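Care of Marble in the Bathroom

Marble is a soft stone and it does not forgive acid. I have cleaned it for many years in our flat in Plamstead, and these are the habits which stayed with me.

1. Daily wiping

Use warm water and a soft cloth, nothing more. Dry the top after with a second cloth. Water that is left standing makes a dull ring, mostly near the faucet.

2. What you should never use

Vinegar, lemon, and sprays against limescale. They eat the polish in a minute - I learned this on my own windowsill. Powder cleaners are also bad, they scratch.

3. Toothpaste and small boxes

Many toothpastes are a little abrasive. Wipe the drops while they are fresh. Cardboard boxes should not lie on a damp top, the printing can go into the stone. Keep them in a drawer or on a tray.

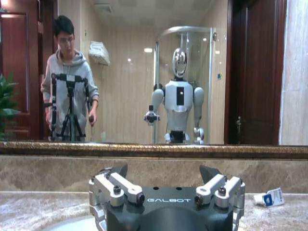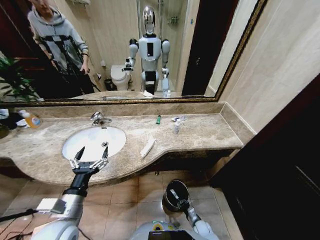
Marble vanity top with a white sink basin.

4. Stains from oil

Mix baking soda with water to a thick paste. Put it on the stain, cover with kitchen film and leave it for 48 hours. Then remove it with a plastic spatula and rinse. An old stain can need the paste two times.

5. Sealing

I seal every September. Put a few drops of water on the stone first. If they make a dark spot, it is time. Spread the sealer thin, wipe off the rest, and do not use the sink until the next day. A small bottle from the Condlow shop cost me 44 and there is still half of it.

6. The joint at the wall

If the silicone turns black, cut it out and make it new. Choose a neutral silicone for natural stone, the usual kind can leave a greasy edge.

Updated 15 Dec 2018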